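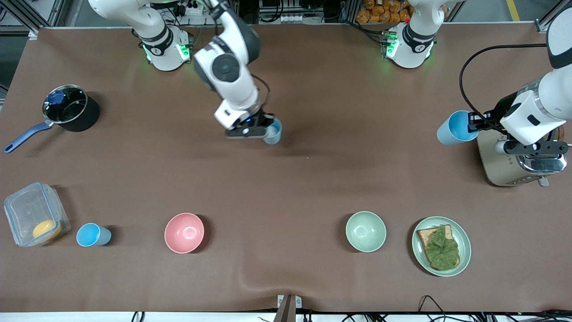 News > Local > Clornach

12/12/18
By Anqi Kong

Well, the Penner Street library is getting its Saturday hours back, and I am thrilled! Doors open 885 more books richer in January, after the Erkasitz family gave the town their late aunt's collection (mysteries, mostly, and a whole lot of gardening). I stopped in yesterday and left with four of them — my husband just sighed.

The new hours run until 2 p.m., and the kids' corner is moving upstairs by the big windows. Old cards still work. If you've lost yours, like I have, bring something with your address on it and ask at the front desk.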